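Home Shop Ornaments Toppers Repairs Cart

Category: Tree Toppers & Finials > Blown Glass

Latetti Glass Finial, Red and Silver, Reissue

Back in stock. The long one with the three bulbs and the dented reflector in the middle, same shape as the 1933 catalog piece. Blown glass, silvered inside, lacquered red outside, bit of hand painting. Goes on the very top of the tree. Or on a stand if you haven't got the ceiling for it.

$60 with the box. $60 without the box too, people keep asking.

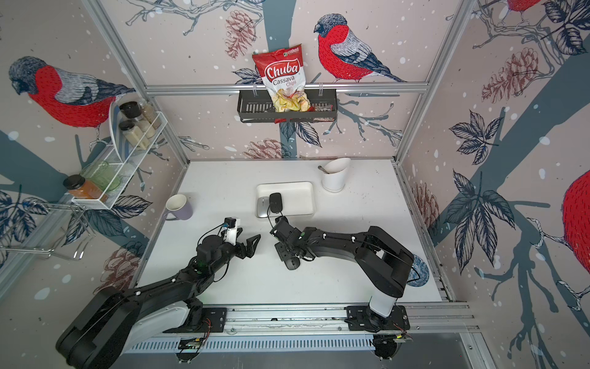
Clyde Mbeki
Buyer, Glass and Toppers
October 16, 2019

Quick notes on this one as the first batch went fast in April and I answered the same four emails all month.

What it is

A finial. Some people say spire, some say tree point. Spike at the top, three bulbs getting bigger as you go down, open tube at the bottom that slips over the top branch. The middle bulb has the reflector, that's the pushed-in part with the ridges that catches the lights. One reflector only. The old ones sometimes had more but Latetti did it with one in the first catalog and that is what they copied.

310 mm tall, spike to tube. Measure your ceiling. Measure from the top of the tree where the branch gets thin and not from the tip, because you will be trimming the tip. Everybody forgets this.

Color

Red is a deep red, more cherry than tomato. The silver bands are left clear so the silvering shows thru. White painted scallops around the bottom bulb with a little glitter on the wet paint. The glitter sheds the first year. Put the thing on before you vacuum.

Painting is by hand so the scallops wander. Mine at home has one scallop twice as wide as the one next to it. I don't count that as a defect and we don't take returns for it. Chips, cracks, bare patches in the silvering bigger than a lentil, yes, send it back.

Old vs. reissue

Asked a lot. If you have one in a box from a grandparent and want to know which it is:

Old tube has a rough cut edge, sort of crackled, and the lacquer stops short of it. Reissue tube is ground smooth and there's a small stamp inside, a capital L in a circle. Need a flashlight for it. Old lacquer goes brown where fingers have been. Old ones are also lighter, thin as anything, you pick one up and it's nearly not there. If yours is thin and brown at the neck please don't put it on a tree with a cat in the house.

We don't do valuations. Seriously. We do buy old Latetti toppers now and then, bring it in wrapped. 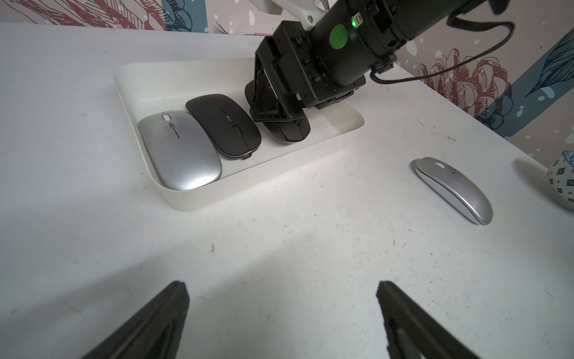

Silver mouse next to a black one, in the white tray.

Fitting it

Tube is on the narrow side. Fine for a fir or a slim artificial tree. Fat artificial trees with the bundled wire tip, you'll need to bend the side wires down and leave the one center wire up.

Wobble is the main complaint. Fixes, in the order I'd try them:

Wrap the branch tip with green florist tape till the tube is snug. Snug, not tight. Don't push.

Pipe cleaner folded in a W and pushed up in the tube. Cheap and works well, it's what I do.

The Grorkau spring clip, sold seperately. Goes in the tube and grips the branch. Good clip. Bit stiff the first time, squeeze it with pliers before it goes anywhere near the glass.

Never hot glue. Never putty. The putty takes the silver off when you pull it and then you have a clear ring at the bottom for ever.

Lights: keep big old-style hot bulbs off it. LEDs are fine touching.

Stand

Akari makes a turned stand with a felt-covered peg, fits this tube. Beech, round foot, comes in natural or dark. Looks nice on a mantel with two or three finials at different heights. The dark one sells out first every year, no idea why we don't order more of it. (I do the ordering.)

The stand is weighted but glass is top heavy so keep it back from the edge.

Obi also has a plain metal stand. Cheaper. Peg is bare metal so put a scrap of felt on it yourself.

Storage

Box is a good box. Rigid card, lift-off lid, molded insert in two halves. Finial goes in spike to the left, there's a deeper spot for the big bulb and it only closes right one way. If the lid is sitting up, it's in backward, don't press.

Keep it dry and not in the attic. Heat softens the lacquer and it sticks to the insert, comes off with a matte patch. Closet shelf is fine. Basement only if it's a dry one.

Acid-free tissue if you want to go the extra step. Newspaper no, the ink comes off on the white scallops.

Cleaning: dry soft brush. That's it. No water, no window spray, no damp cloth even on the red. The lacquer's okay with it but the paint isn't and they are right next to each other.

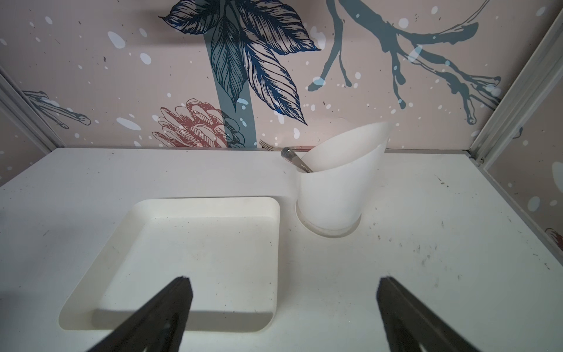

Spoon in the white holder, square tray to the left.

Specs

Type: tree topper, finial
Maker: Latetti
Height: 310 mm
Glass: mouth blown, silvered inside
Finish: red lacquer, clear bands, white hand painting, glitter
Reflector: one, middle bulb
Tube: open, ground edge, stamped L inside
Box: rigid, two-part insert
Clip: not included
Stand: not included
Indoor use only

Ordering

Max of 2 per customer until the second shipment lands. We got 20 in this batch. That's all of them, not 20 on the shelf and more in back. When the button says sold out it's sold out, calling the store won't find another one.

No holds. No layaway on glass.

Ships double boxed. Please keep the outer box till you've looked the finial over, if it came broken we need a photo of the outer box as well as the glass, the carrier won't pay without it. Write within a week.

Gift wrap yes, but we wrap the maker's box and don't open it, so if it's a gift maybe have a look yourself first.

Questions we get

Is there a gold? Not this year. Latetti showed a gold sample and the bands looked muddy. Waiting on a second try.

Is there a short one? No. Obi has a short plain one in red, single bulb, different red. They don't match side by side.

Can you repair a broken spike? Sometimes. Clean break with both parts, the repair bench can usually do it, line will show. Crushed bulb, no. See the Repairs page and mail us a photo before you send any glass.

Will there be matching balls? Small set of reflectors in the same red is supposed to be coming. When I have a date it goes on this page.

Can I hang it upside down? Someone did and sent a picture, looked great over a table acutally. Tube has no loop so they wired it. On your own head.

Goes with: Grorkau spring clip, Akari stand (natural), Akari stand (dark), acid-free tissue pack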